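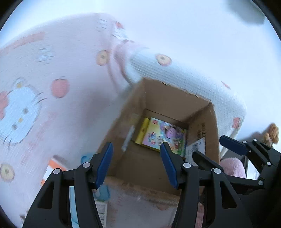
Packing day at Draltiston

Gifty Arthur and I got to the Draltiston open day in May, a little after 9 in the morning. Entry was free and the packing rooms were up one flight of stairs. Each visitor got a plain brown cardboard box and could try packing small household things and toys. Dede Korletey ran our room. She had 6 people per group and 40 minutes for each, enough for two tries.

The bedsheet under our things was pale pink and quilted, with a big Hello Kitty head, peaches and the words "eat & peach" – Gifty wanted one. A yellow COLORUN carton lay on top of the pile, touching an orange pack of tissues.

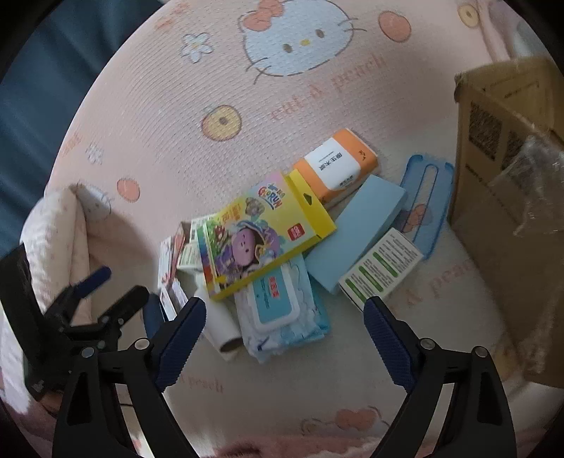
Getting there

Take the Gbeho bus and get off at stop 58. Parking fills up early.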